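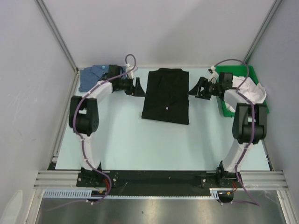

Les deux bras du poste de pliage, une chemise noire entre les pinces. Au fond, une chemise bleue pliée et le bac vert.

La journée portes ouvertes de Plerudham est une démonstration publique de robotique textile organisée par l'atelier Halvorsen, dans l'ancienne halle de tri du même nom. L'édition la plus suivie s'est tenue le 18 juin 2025. Elle est surtout connue pour son poste de pliage à deux bras, baptisé Furkinus, présenté au public en fonctionnement.

Origine

L'atelier Halvorsen travaillait d'abord sur la manutention de linge plat : draps, nappes, serviettes. Passage au vêtement ensuite, à l'initiative d'Ylva Hedlund, responsable des essais. Première démonstration en décembre, fermée, réservée aux blanchisseries clientes. Peu de traces écrites de cette séance, sinon une note interne de 2 pages citée dans le programme de l'année suivante. L'ouverture au grand public a été décidée peu après, avec entrée gratuite et inscription sur place.

Déroulement de la visite

Les visiteurs entrent par petits groupes. Durée prévue 45 minutes, souvent dépassée. Le parcours commence par la salle de réception du linge, continue par le banc d'essai des pinces puis s'arrête devant Furkinus, où se passe l'essentiel du temps. Une dernière salle présente des pièces usées, des doigts de pince cassés, des gaines de câble percées. Les enfants y restent volontiers plus longtemps que prévu.

Les explications sont données par Uthai Khamphan, qui a réglé le poste. Pas de texte appris, il répond aux questions au fur et à mesure. En 2025 la visite a attiré presque 200 personnes, d'après le registre de l'entrée.

Le poste de pliage

Deux bras, montés face au plateau sur un même rail noir, de part et d'autre. Segments blancs, articulations noires, câbles violets maintenus le long des bras par des attaches blanches. Le plateau est d'un bleu-vert pâle, dans une enceinte grise. Un bac en plastique vert contient du tissu blanc en vrac, non plié.

La démonstration porte sur des chemises. Selon le programme distribué, le cycle comprend la prise, l'étalement, le rabat des côtés, puis le pliage dans la hauteur. Le noir est présenté comme le cas difficile : peu de contraste entre les épaisseurs, les bords se confondent. Khamphan compare cela à chercher un pli dans une ombre. Le résultat visé est un panneau à peu près rectangulaire, col en haut, bords droits. Des faux plis sont tolérés, un coin qui dépasse aussi, dans la limite fixée par l'atelier — limite qui n'est pas publiée.

Les deux pinces n'ont pas de rôle fixe. L'une tient, l'autre tire, et cela s'inverse selon le coté. Le public demande régulièrement pourquoi le mouvement est si lent. Réponse de l'atelier : la vitesse est réduite pour les visites, le poste va plus vite le reste du temps. Aucun chiffre donné.

Incidents et reprises

Une séance interrompue en 2025, pince gauche à réinitialiser. Reprise après la pause. Hedlund a profité de l'arrêt pour montrer la procédure de redémarage, partie ajoutée depuis au programme officiel. Le journal du poste, consultable sur demande, comptait à cette date 1624 essais de pliage, réussis ou non, toutes matières confondues. Le détail par matière n'y figure pas.

Accueil

Comptes rendus plutôt favorables dans la presse locale. Le bulletin de la société Grutbridge, fournisseur de plateaux, a consacré une page à la visite et regretté l'absence de pantalons dans la démonstration. Des exploitants de blanchisserie ont posé surtout des questions de prix, restées sans réponse ce jour-là. Une critique revient : on voit mal depuis le second rang. L'atelier a annoncé une estrade.

Suites

Une version du poste pour vêtements d'enfant est à l'étude — tailles plus petites, manches courtes, boutons-pression. Les doigts de pince devraient être redessinés. Le programme de la prochaine édition n'est pas encore paru.

Voir aussi

Pliage automatique du linge
Manipulation d'objets déformables
Halle de Plerudham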